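Speaker notes: Two grippers, one server board
Automation track, Friday, 18 minutes plus questions

Slide 1. Title
Give the title and move on. Mention the bench work was done in April on the Cladport cell. Slides go up on the project page afterward.

Slide 2. The work area
Leave both pictures up while talking. Wrist camera views, CPU socket and memory slots.
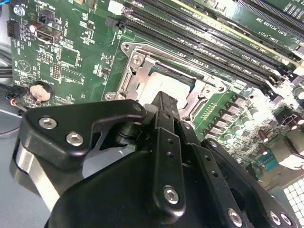
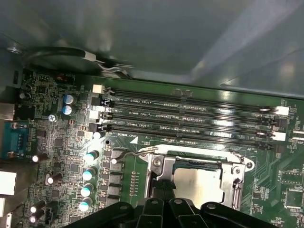
Point out how close the black fingers get to the socket in both views. Point out how much of the lower part of each picture the gripper takes up. Come back to this on slide 5.

Slide 3. What was compared
Gripper A: linkage type, parallel fingers, supplied by Stiltine.
Gripper B: direct-drive parallel jaw from Hindico. Shorter body, wider at the base.
Same arm, same controller, same wrist camera for both. Only the mounting plate and the tool offset changed. Say this slowly, people ask about it every time.
Task: approach the socket area from a fixed start pose, stop at a taught point above the retention hardware, close to a set width, open, retract. No force on the processor at any point.

Slide 4. Numbers
857 cycles in total after discarding the warm-up set. The first 30 on each gripper were not counted.
Gripper A held its taught point better over a long run. Gripper B drifted once the motor housing heated up, then settled.
Cycle time was nearly the same. Do not spend time on the bar chart.
If asked about the gap in the plot: controller restart, logged, no data lost on either side of it.

Slide 5. Camera view
The main finding for anyone choosing a wrist mount. Open fingers hide part of the work below them, and the fingers throw shadows on the board. Bright metal near the socket makes it worse, as exposure follows the highlights and the dark parts lose detail.
We fixed exposure by hand and locked it. Auto exposure was tried first and dropped.
Moving the camera bracket outward helped with gripper B. With A the linkage was still in view at every bracket position we had.

Slide 6. Controller settings
Speed limited to 100 mm/s inside the board zone. Both grippers ran on the Tesfamariam driver with default filtering. Raising the filter cutoff made the width reading noisy on B and had no effect on A.
Skip the parameter table if past the halfway mark.

Slide 7. Open items
Repeat with a second board layout.
Thinner fingertips for A, drawing done, parts not ordered.
Cable routing on B needs a strain relief before any longer run.

Backup slides: calibration procedure, full log format, mounting plate drawing. Show only on request.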